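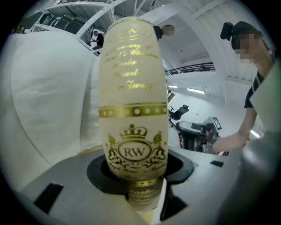
Bottle in its holder, view from the hand-held gripper.

From: Kiều Vương
To: handheld-practice list
Subject: Re: Draft 3 of the collection rules, section 2 (bystanders, labels, "clean" backgrounds)

Khairul Ngau wrote:
> I've read draft 3 twice now and I still think section 2 is too soft. As
> written, an operator at Hasik could record with half the building in
> view and be told it's fine as long as the faces get blurred later. I'd
> like the rule to say no people in view, full stop. Same for printed
> labels. If we can read the bottle, so can the model, and then we have
> a bottle reader that happens to have fingers.
>
> Also, can we please settle the word "fixture"? Saavedra uses it for the
> holder, Kasdale uses it for the whole platform, and I've had one report
> in which it plainly meant the desk.

Khairul,

Thanks for the close reading. I'll take these in the order in which they'll annoy people.

No people in view, full stop: I'd love it. I'd also love a ceiling that doesn't show up in every wide-angle shot. Look at the picture at the top. Bottle up front, gripper pads on both sides, and behind them a person leaning in toward a machine, with two more people farther back. That is what a working room looks like through a lens this wide. The only way to meet your rule is to record at night, and Clarkeck tried that for a month. They got lovely empty backgrounds and a set of recordings in which every single grasp takes place in the same light. Arif Tuhumury can tell you how well that carried over to the daytime.

So my counterproposal for 2.1:

2.1 People may be in view if they have agreed in writing before the session. Faces are blurred before the recording leaves the site. The blur is checked by somebody other than the person who ran it.

2.2 Nobody in the background is asked to pose, freeze, wave or hide behind a pillar.

You'll recognize 2.2 as the Hasik amendment. I'm keeping it.

On blurring, please note that a blurred face doesn't make a person unknown. Headphones, a striped shoulder and a familiar slouch will do the job for anyone who shares an office with them. That's why I want consent first and blur second, in that order, and why I don't want "anonymized" in the text anywhere. "Face-blurred" is uglier and true.

On labels, I disagree more firmly. The bottle above is cream with gold script, a crown, and a monogram that says RW. The script bends around the curve so much that I can make out "World's Classic" if I'm feeling generous, and after that I'm guessing. If we ban printing we ban most of the things people will want a robot to pick up. What I'd accept is this:

2.5 Printed objects are allowed. The object list for a session records each one by type and main colors. It does not copy out brand text unless two reviewers read it the same way.

That last part is there thanks to Yusri Pattinasarany, who went through 358 entries in the Kasdale list and found one bottle listed under 9 spellings.

Fixture: agreed, it's a mess. I suggest "holder" for the socket the object sits in and "platform" for whatever the holder is set into. "Fixture" goes away entirely. If anyone needs a word for the desk, I suggest "desk".

Still open, and I'd like views before the November call:

– Should the object list say how deep an object sits in its holder? A tall bottle with its base sunk in a cup is a different grasp from the same bottle standing free, and at the moment our form has no box for it. Anjani Ginting wants a measurement. I'd settle for "sunk" or "free" and a chance of people filling it in.

– Do the operator's own gripper pads need to be in view at the start of every recording? Clarkeck says yes, Saavedra says it's a property of the mount and not the operator's problem. I lean Clarkeck.

– Does 2.1 cover visitors who walk through? I think it has to, and I think we will all hate it.

Please reply in line and trim your quotes. The last thread on section 2 was mostly other threads on section 2.

Kiều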